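## 4. Setting up for soft objects

By now you should have the Lema gripper built and the camera clipped on (section 3 - go back if the pads are still in the bag, I'll wait). In this section we get as far as a first batch of clips for the soft-object round of the Prellodero.

I wrote most of it in July, after our team at the Prarnell club had got nearly every step wrong at least once. If your team does something differently and it works, keep doing it and tell me!

### 4.1 Pick a table

You don't need a lab. A small table with clear space all round it will do, and I like a round one because there are no corners to bang the gripper on when you come in from the side. Background clutter is fine. We've had chairs, posters, windows and railings behind our tables and the model coped with all of them in the end.

1. Put the table where you can reach it from at least three sides.
2. Leave a few things along the far edge if you like - small boxes are good - but keep the near half clear.
3. Stand with your feet apart and try the whole movement once with nothing in your hand. If you have to twist, shift your feet and leave the table where it is.
4. Look at the preview in Dindau. Both finger pads should be in view, left and right, with a gap between them.

**Caution:** if you're working on a landing or anywhere near a drop, stay on the table side and never back up towards the railing while you're watching the preview. You will be looking at the screen, I promise, everyone does. If there's a no leaning sign, it applies to you and to the bag you were about to hang there.

### 4.2 Squeeze, don't crush

Soft things are harder than blocks. A block tells you straight away when you've got it, but plush just keeps giving, so beginners carry on closing until the fabric has bunched up into a ball and the pads are nearly touching. Then it springs out sideways when they let go.

1. Bring the fingers down either side of the object with the pads a good bit wider than the part you want.
2. Close slowly until the fabric starts to crease between the contact edges.
3. Stop there. Count to two.
4. Lift by a hand's width, hold, and lower it again.
5. Open the fingers all the way before you move off.

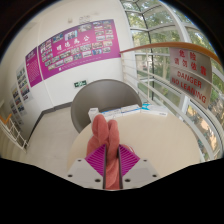

I'd do ten of these as practice before pressing record at all. Nearly everyone's first few are too fast, mine especially, and Dindau will happily save every one of them for you to delete later.

A few things I wish I'd been told about the grip:

- Take a fold if there is one. Two layers are far easier to hold than one flat one.
- Ears, corners and straps are all allowed under the Prellodero rules, so use them.
- If the fabric slides, check the ridges on the pads for fluff before you start squeezing harder. An old toothbrush gets it out.
- Don't tighten the plate screws in the middle of a batch. You'll change how the fingers sit, and then the first half of the clips won't match the second.

**Note:** the finger pads come in several colours. It makes no difference to the grip, but please don't mix two colours on one gripper, as Dindau finds the fingers by colour and gets in a right muddle.

### 4.3 The approach clips

Grip clips alone aren't enough. You also need the bit before, where the gripper comes in from a distance with nothing between the fingers, and this is the part teams skip when it's nearly time to go home (we did, and spent a whole extra evening on it).

1. Open the fingers fully.
2. Step back until you can see the whole tabletop in the preview, plus a bit of floor.
3. Press record and hold still for a breath.
4. Walk in at a normal pace, lowering the gripper as you go, and stop about 50 cm short of the object.
5. Pause, then finish the reach with your arm only.
6. Vary where you start from. Left, right, high, low, whatever the room lets you do.

Try to keep your wrist level on the walk. A little wobble is fine and probably does the model good, but if the horizon is swinging about like a boat then slow down.

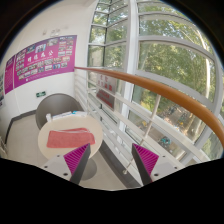
Another team on the club board wanted to know whether the object has to stay in the same position for the whole set, as they'd been putting theirs back on a bit of tape every time and it was driving them up the wall.

No, please don't! Put it down any old how. Turn it, flop it over, fold it another way. The only thing I'd keep the same is the object itself, so one toy or one cloth per batch, and start a new batch when you swap.

### 4.4 How many is enough?

For the club entry we ask for 144 clips per object, half grips and half approaches. It sounds like a lot but two people swapping over can do it in an afternoon. Our own folder stood at 1384 when we stopped, across all objects, and I'd say the last few hundred made very little difference.

Before you pack up:

1. Open the batch in Dindau and play the first and last clip all the way through.
2. Bin anything where a sleeve or a strap hangs over the lens.
3. Name the batch with the object first, then your initials.
4. Press **Export** and leave the laptop open until the bar has gone.

**Caution:** Dindau won't export more than 1000 clips in one go. It doesn't warn you, it just stops at the limit and says it's finished, so split big folders in two and check the total on both.

Charging and storing the gripper is in section 5.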